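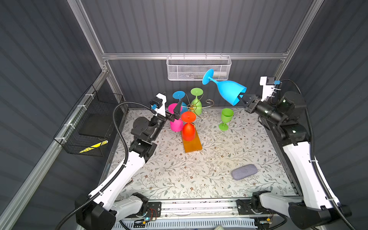
Parura glass rack task, both arms. Blue glass in the right gripper, rack and orange board mid-mat.

PARURA - household chores, two arms, tabletop
README / data card

Last updated: May
Filed under: Robots > Home and kitchen > Datasets

Quick notes first, proper docs when Jade gets to them. Maintained by Jade Wong and Lorne Tremblay, Esero. Questions to Lorne, he's the one who reads the inbox.

What it is

Teleoperated demonstrations of small chores on a table. Hanging glasses on a rack, taking them off again, folding cloths, sorting cutlery. 1317 episodes in this release, 842 of them the glass rack. The rest is cloths and cutlery, smaller, rougher, use with care.

Why so many glasses. Because we started from a dull question: can a machine put away the washing-up yet? Plates in a slotted rack are mostly solved if you're happy to be slow. Stemmed glasses aren't. Foot at one end, bowl at the other, thin bit between, and the thing has to end up upside down hanging from a curly bit of metal that moves when you nudge it.

Short answer to the dull question: sometimes. See results.

The glass rack task

Plastic wine glasses, several colours. Gold metal rack with scrollwork arms. White mat with a vine and flower print, left in on purpose, plain mats made the policy look much better than it was. Orange wooden board in front of the rack.

Two directions, labelled separately:

hang - glasses start on the mat or the board, go onto the rack, foot up
unhang - glasses start on the rack, end upright on the mat

Check the direction field before you train. Mixing them without the label gives you a robot that hangs a glass and takes it straight back off. We did this. Lost most of a fortnight.

Start positions are shuffled between episodes. Extra objects get left on the mat in a lot of them. These are not annotated.

The operator picks which arm does what. Some prefer to steady one glass while the other arm carries. Some barely use the left. Operator ID is in the metadata, worth looking at if your policy has odd habits, it probably got them from someone.

What's in each episode

joint positions, both arms
gripper opening, both
wrist camera video, left and right
fixed camera video
task name, direction, operator ID
outcome: ok / dropped / abandoned
free text note, often blank

Dropped episodes are kept. Please dont filter them out by reflex - the recoveries in there are the most useful thing we have. Abandoned ones are mostly glasses rolled out of reach.

Timestamps come from one clock, except in the earliest cutlery episodes, where the wrist video lags a bit. Flagged as lag_early. Not fixed, not going to be.

Results so far

One baseline, trained on the hang episodes only. 192 trials, 116 counted as done. Done means every glass on the rack, foot up, nothing on the floor, no human hand in at any point. We don't give part marks.

Where it goes wrong, worst first:

- Tilt. Grabs the bowl fine, lifts, then comes in to the rack at the wrong angle and pushes the rack along the mat.
- Last glass. Rack is crowded by then, knocks a neighbour off.
- One finger inside the rim, one outside is a decent grip and operators use it a lot. The policy copies it but sometimes lands both fingers inside and just opens the gripper in mid air. Looks very polite. Doesn't work.
- Clear-ish plastics under the evening lamps. Worse after 6pm, better in daylight.

Speed: slow. Slower than a bored teenager. An operator is quicker than the policy and a person with two hands is quicker than both by a long way.

So is it ready for a kitchen? No. A café back room, same rack, same glasses, same light, someone nearby to pick up the fallen ones - maybe, for a demo. Huguette Sawatzky wants it said here that she disagrees and thinks unhang is good enough for use now. Noted. She hasn't tried it with real glass and neither have we.

Things this data won't tell you

Nothing about real glass. Weight, breakage, wet surfaces, none of it. Nothing about washing or drying. Nothing about reaching into a cupboard or dishwasher, it's all tabletop. One style of rack, so expect trouble on a different one. Shirley Hawthorne tried a straight wooden rail type and the baseline just hovered.

Loading

Use the Girard loader, current version. Older ones read the gripper values backwards (open is closed) and dont complain. If your arm squeezes when it should let go, that's why.

Splits are by operator. Please keep them. Random splits give flattering numbers, we had some lovely ones before Lorne spotted it.

Known problems

Cutlery: forks and spoons swapped in some labels. List is in fixes.txt.
Cloths: a handful of episodes end early, video shorter than joint data.
Glasses: a few unhang episodes marked ok where a glass is lying down at the end. Shouldnt be ok. Send us the IDs if you find more.

Licence and credit

Free for research and teaching. Commercial, ask first. Credit Parura, Esero, and the operators as a group. 

Next

More racks. Real glass, once we've agreed who sweeps up. Possibly a tea towel in the loop. No dates.

Comments

Jolene Pearce
Thanks for keeping the drops in. Trained with and without, the with version picks up a toppled glass by itself now and again. Is the Erkitz gripper data going to be merged in or kept apart?

Lorne Tremblay
Kept apart. Different finger length, it confuses everything.

Jolene Pearce
Fair enough. Also the fixed camera seems to shift slightly partway through the cloth episodes?

Lorne Tremblay
Yes. Knocked it. Will add to known problems

Huguette Sawatzky
Still say unhang is ready. I'd have it clearing my draining rack tomorrow.

Shirley Hawthorne
Has anyone got the baseline to run on hang and unhang together with the direction label on? Mine learns hang well and then freezes on the other one, arm up, doing nothing.

Jade Wong
Seen that too. Try balancing the two, hang has far more episodes. I'll put the sampling script up this week if I can find the right copy of it.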